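Ich bleibe dabei: Ein kleiner Tisch muss nicht leer sein, er muss nur *abends* leer sein. Bautista Salinas sieht das anders -- bei ihm darf auf der Platte gar nichts liegen, nicht mal die Brille. Wo soll die denn hin, bitte? In eine Schublade, die ich ohne Brille suche? 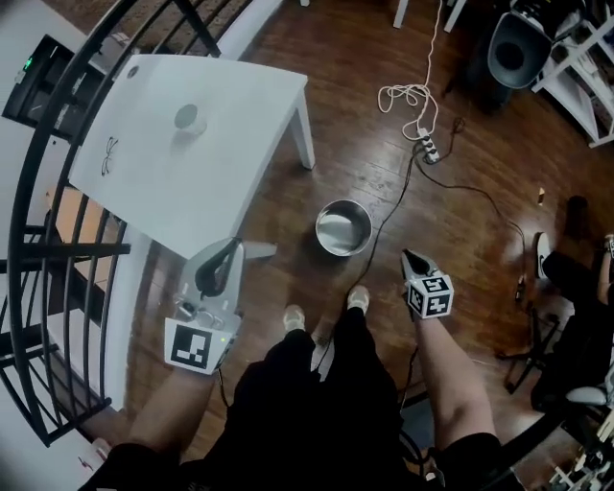
Und dann die Schüsseln! Edelstahl darf bei mir auch mal auf dem Boden stehen, das hält der aus. Für meine habe ich bei Kravets einen Deckel gekauft, den ich nie benutze. Ordnung ist für mich, wenn ich den Becher wiederfinde, bevor der Kaffee kalt ist.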